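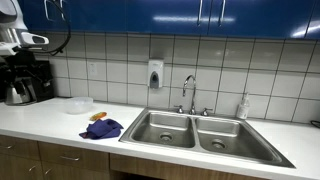 Kitchenette with blue upper cabinets and white wall tiles

The Plorkent is a cold, dry downslope wind that blows through the Ividel Valley, mainly in late winter. It comes from the high ground at the head of the valley and is strongest near the town of Denomley, where the valley narrows before opening onto the coastal plain. The name is also used locally for the spell of clear, cold weather that comes with the wind.

Name

The word is taken from Plorkent Ridge, the long upland that closes off the valley on its northern side. Older residents of Merrick, on the plain, call the same wind "the Ridge" or "the north door." In farm records the wind is often entered only as "P," with a second letter for the part of the day in which it began.

Formation

The Plorkent develops when cold air builds up on the plateau behind the ridge. On clear nights with snow on the ground, the surface loses heat quickly and the air just above it becomes cold and dense. The ridge holds this air back until the layer is deep enough to spill over the lower saddles. It then drains down the side valleys and gathers in the main one.

Drainage of this kind happens on many winter nights and usually produces no more than a light breeze. A full Plorkent also needs a pressure difference between the plateau and the coast. This is most often supplied by high pressure inland and a low passing out to sea. The air warms as it descends, but it starts out so cold that it still arrives colder than the air it replaces. For this reason the Plorkent is grouped with the bora-type winds and is kept apart from the foehn, which arrives warm.

Characteristics

The wind usually begins between midnight and dawn. The start is sudden in the upper valley and more gradual on the plain. Gusts matter more than the average speed, and long lulls may be followed by sharp bursts from a slightly different direction. The strongest gust on record at the Denomley station is 127 kilometers per hour, measured in February.

Humidity falls quickly once the wind is established. The sky over the valley is normally clear, while a bank of cloud often lies along the top of the ridge. The bank appears to stay still, though the air is moving through it, and its lower edge dissolves as the air sinks and warms.

A typical episode lasts almost 2 days. It ends when the plateau has lost most of its cold air or when the coastal low moves away. Wind speeds often drop in the afternoon and pick up again after sunset, so an episode may seem to be over before it is.

Types

Two types are commonly described. The clear Plorkent, the more frequent, brings sunshine and very good visibility. The dark Plorkent occurs when the offshore low is close enough to spread cloud over the plain. It brings sleet or light snow to Merrick and is usually milder in the upper valley, where cloud limits cooling at night. The two may follow one another in a single episode if the low changes course.

Effects

The valley road is exposed where it crosses the narrows, and high-sided vehicles are turned back there in strong gusts. Blowing snow can close the upper section even when none has fallen for several days.

Orchards in the middle valley are planted on the western side, where a spur gives some shelter. Damage to trees comes mostly from drying, as roots in frozen soil cannot replace the water lost through buds and bark. Rows of spruce and hornbeam were planted as windbreaks on the eastern side, and parts of them remain. Older farmhouses have no door or large window on the north wall.

On the coast the wind blows offshore. It flattens the swell near the beach but raises short, steep waves farther out, and small boats generally stay in harbor.

Observation and forecasting

The first regular notes on the wind were kept by Clem Ellery, a schoolteacher in Denomley, who recorded wind direction, temperature and the state of the cloud bank each morning and evening. Ellery noticed that the bank tended to form some hours before the wind reached the town, and it is still used as a local warning sign.

Forecasts now rely mainly on the pressure difference between the plateau and Merrick. Broad-scale models handle the timing fairly well but smooth out the narrows, and they tend to give gusts that are too low for Denomley.

See also

Katabatic wind
Bora
Gap wind
Temperature inversion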